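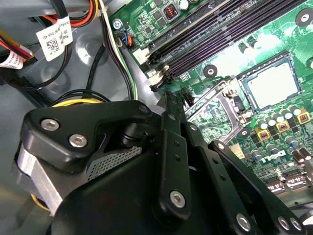
What should you do with memory sticks once they're out of an old desktop?
Put each one in its own anti-static bag, write the size on a sticker and keep them in a small box away from the screws. Hold them by the short ends.

Home Gallery Parts list Opening times Find us
Search this site... Go

Old desktops, insides of — Lirkgate bench gallery

Dec 16, 2021

Quick page before we shut for the winter. Desktops from the Trustivdale school clearance, stripped down on the long bench upstairs at Lirkgate. 17 machines came in, all the same sort of grey tower, some better than others. Only the one photo up so far, it's at the top. Captions for the rest are written so I'm putting them in now and the pictures go in beside them when I get a minute. Probably February.

Photo at top
Green board, four memory slots with nothing in them, white latches at the ends. Processor in its socket with the pale silver top showing. Small plug with the blue and orange wires by the screw — make a note of where any of those go before you pull them, they are a pain to trace afterwards.

STILL TO COME

The pile
Towers as they came off the van. Stacked in the hallway two deep, which Boonsong Phuthong had something to say about, as he had to get the bike past. Asset number 1036 is the one with the cracked front, kept for spares.

Side panels
Most came away with a thumb and a bit of swearing. Two were bent at the bottom lip and needed the flat screwdriver. Panels go back on the same case they came off, they look identical but they're not, the holes wander.

Dust
Not for anyone with a chest. We did the worst ones out in the yard with soft brushes. Don't use the house hoover on a board please. Someone asked.

Memory
Sorted by size on the green mat, then by speed. Press both latches outwards, stick pops up, lift straight. If it doesnt want to come the latch isn't fully back, so don't rock it. Four slots a board but hardly any had all four filled when they got here. Best matched pairs put aside for the machines going out again.

Fans and coolers
Two Rieger fans that run quiet, the rest rattle. Old paste cleaned off with a lint-free cloth and alcohol. Cotton buds for the corners. Ordinary kitchen roll leaves bits.

Processors
Left in the sockets wherever we could. Safer there than rolling about in a tray. The ones that did come out went straight into clamshells with the lid shut, and the socket cover went back on if we had one. We never have enough socket covers, if you've got a drawer of them do bring them.

Cables
Bag of them the size of a pillow. Front panel leads are the fiddly ones. Masking tape and a biro, label each plug, tape it to the case side. Takes a minute and saves half an hour.

Screws
Ice cube tray from the kitchen. Case screws one end, board screws the other, mystery ones in the middle. There are always mystery ones.

Drives
All out, all wiped or drilled, before anything else was touched. Certificates gone back to the school. No we can't get your files off one, they've been done.

Nakar box
The odd one out, not from the school. Came from a house in town, built in 2000 going by the inside of the lid, beige all over and weighs as much as a small dog. Staying as it is. Might go on the shelf by the door.

Finished ones
On the table by the window with the keyboards. Fresh battery on the board, memory in, new drive in, left on overnight. Some 4 left to do after that, mostly waiting on power supplies.

Notes
Wrist straps are in the top drawer, clip them to bare metal on the case and not the painted bit. Bench lamp wants a new bulb. If you borrowed the long magnetic screwdriver could it come home.

More captions when more gets done. If you were there and have better pictures than mine bring them in on a stick, big as you like, I'll shrink them down for the page.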